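Flavum: a data card for weeknight side dishes

Version 2, updated June 5, 2023

Flavum is a collection of 1,586 side dish recipes in plain text, typed up over more evenings than the author cares to admit. Grains, beans, vegetables, a few breads, and a small but stubborn group of gelatin salads that refused to be classified anywhere else. There are no main courses. If you want a roast, you are in the wrong repository.

What is in a record

Every recipe has a title, a yield, an ingredient list, the method, and a field called "goes with." The last one is opinion. It says things like "pork chops" or "anything dry," and it was filled in by one person who likes dill more than most people do.

Ingredient lines are split into amount, unit, and name. "Salt to taste" has an empty amount and the unit "taste," which looks silly in a spreadsheet and has caused fewer problems than everything else we tried. A can is a can. We did not record the size unless the recipe did, and old recipes assume you were there when they bought it.

Where the recipes came from

Most were sent in by readers of the Joltuseck supper newsletter, who agreed to have their recipes shared. The rest came out of the Gebretsadik family recipe box, with permission, including the cards with sauce on them. Where sauce covered a number, the field says "illegible." Please do not fill these in with a guess and send it back to us as a correction. One of them is the cayenne. 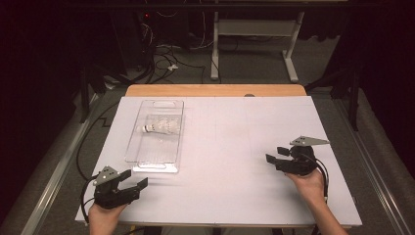
Cleaning

Duplicates were merged if the ingredients matched and the methods said the same thing in different words. This took care of the green bean casseroles, mostly. Scalloped potatoes were harder, as every contributor believes theirs to be the only one with nutmeg.

Units were converted to cups, spoons, and ounces with a small script named Hivov, which is included in the tools folder. Hivov knows what a stick of butter is. It does not know what a knob is, and leaves it alone. Methods longer than 2,000 characters were split into steps by hand. Nearly all of these were risotto.

Known problems

Cooking times are as the contributor wrote them. A few rice recipes say 30 minutes with no mention of whether the lid is on.
"Chili powder" may mean the blend or the ground pepper. The results differ.
The "vegetarian" flag was set by looking for meat words in the ingredients. It misses chicken broth when the contributor wrote only "broth," so do not rely on it for guests.
Allergens are not marked at all.
The word "dressing" is sometimes stuffing.

Suggested uses

Menu planning, ingredient search, teaching a program to read recipe lines, or finding out what to do with a cabbage. Only a small share of the recipes have been cooked by us, and those carry the tag "made." A missing tag means we have not gotten to it. The tag "made once" is a separate matter and should be read carefully.

Corrections

Open an issue with the recipe number and the line you think is wrong. Notes on taste go in the discussion page, where the potato salad thread is now closed.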